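Home | Cells | Grippers | Spares | FAQ | Contact

Bitham bench cell: gripper maintenance FAQ

Maintained by Ketsara Thongsuk, Festcombe workshop. Applies to cells running the Flirkevari controller.

How often should the fingers be checked?

Every Friday, before the cell is shut down. Log the cycle count at the same time. The fingertips are replaced at 2239 cycles whether or not they look worn.

Can I change one fingertip on its own?

No. Fit them as a pair. A new tip against an old one closes off centre, and the controller will report a grip offset at the next homing run.

What do I need to do before touching the screws?

Open the fingers fully, put the cell in service mode and isolate the drive. Wait 24 seconds for the drive to discharge. The display going blank is not enough.
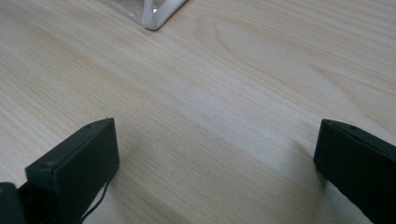 Fingertip alignment is set by eye first and then by the homing routine. Open the gripper over a clear patch of table and look down between the tips. With the black tips facing each other across bare wood, as they are here, a twisted finger is easier to spot than it is over a part. Check the small screw holes near the top of each finger for dirt, then follow the thin cable that hangs by the left one. It should curve loosely. If it pulls tight at any point in the travel, move the clip back and try again.

The controller shows code 945 after a tip change. Is that a fault?

It means the closed position has not been taught. Run homing twice – the first pass only clears the old value.

Code 1144 appears when the gripper opens.

Check the cable plug at the gripper body. If it is seated, swap the cable. Prasert Kongkaew holds the spares.

Can Hsueh fingers be used?

Only with the adaptor plate. The hole spacing is different.

Related items
Homing routine, step by step
Cable clips and routing
Flirkevari code list
Adaptor plate fitting note
Service log sheet (November issue)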